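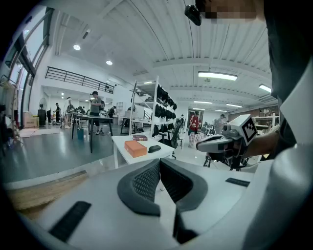
## Relative pose between two hand-held grippers drifts when the cube tilts

**snautiyal** · 25 Sep 2022

Two hand-held grippers, each with its own wrist camera running visual-inertial SLAM. Each trajectory is fine alone. What I need is the transform between the two hands, and for that I use the marker cube on top of each gripper whenever the other camera can see it.

With a cube face square to the camera the relative pose is good to 3 mm. Once it tilts past a certain angle the orientation flips between two solutions, and the flip goes straight into the bimanual action labels. Log extract, left camera looking at right cube:

```
t=12.40 faces=1 reproj=0.41px yaw=-18.2
t=12.43 faces=1 reproj=0.43px yaw=+21.7
t=12.46 faces=1 reproj=0.41px yaw=-18.0
```

Reprojection error can't separate them. Currently I drop any frame with a jump over a fixed threshold, which loses a lot of the handover segments. Is there a better filter?

**tbaird**

Standard planar ambiguity. Four coplanar corners, small marker, weak perspective: two minima of nearly equal cost. Don't filter the output. Ask the solver for both solutions, keep both, and pick using the previous relative pose propagated with the gyros.

If two faces are visible, solve for all eight corners as one rigid body. The ambiguity mostly goes away.

**jyoti_t**

Seconding the joint solve, but check your cube model first. Ours had the faces entered as a perfect cube and the printed stickers were 2 mm off centre on one side. The joint solve spread that error over everything and looked worse than single-face.

**snautiyal**

Two faces are visible in fewer frames than I'd like. Propagating from the previous pose worries me: if the first pick is wrong, the whole segment is wrong.

**rathore_j**

I'd take the cube out of the loop altogether. Map the room once, relocalise both grippers in the same map, and subtract. We do this with Povero and the relative pose comes out for free, with no line of sight needed.

**tbaird**

It comes out with the error of both trajectories added together. In a big room with a glossy floor and a wall of windows I wouldn't trust that for a handover. Reflections give you features that move with the camera.

**rathore_j**

Mask the lower part of the image and raise the minimum track length. Our rejects went down after that. I agree the gripper body has to be masked too, it fills a good part of a wide-angle image and never moves relative to the lens.

**tbaird**

Still not millimetres.

**shanti_d**

You can use both. Factor graph, one chain of poses per gripper, shared map as a loose prior, cube detections as relative factors between the chains. For single-face detections add both hypotheses as a max-mixture factor. Run it as a batch after recording; nothing here needs to be online.

That also covers the worry about the first pick, as later frames can overturn it. Window of 400 frames, robust kernel on the corners.

Two things to check before any of it:

- clock offset between the cameras. At normal hand speed one frame of offset looks just like bad calibration
- people walking through the background. Reject by reprojection against the map, person masks alone missed carried objects for us

**snautiyal**

Offset was estimated once at the start of each session. I'll redo it per recording and report back.

**snautiyal**

Results on 70 handover recordings, batch graph with max-mixture:

- flips remaining: 2, both in recordings where the cube is seen on one face only from start to end
- clock offset did drift within a session, so the per-recording estimate stays
- the shared map alone, without cube factors, was clearly worse at the moment of contact

Masking the floor helped the map and made no difference to the relative pose.

**rathore_j**

What was the map built from? If you mapped while recording, that isn't a fair comparison. Do a slow separate pass first.

**snautiyal**

Built from the first recording. I'll do a separate pass and rerun the map-only case.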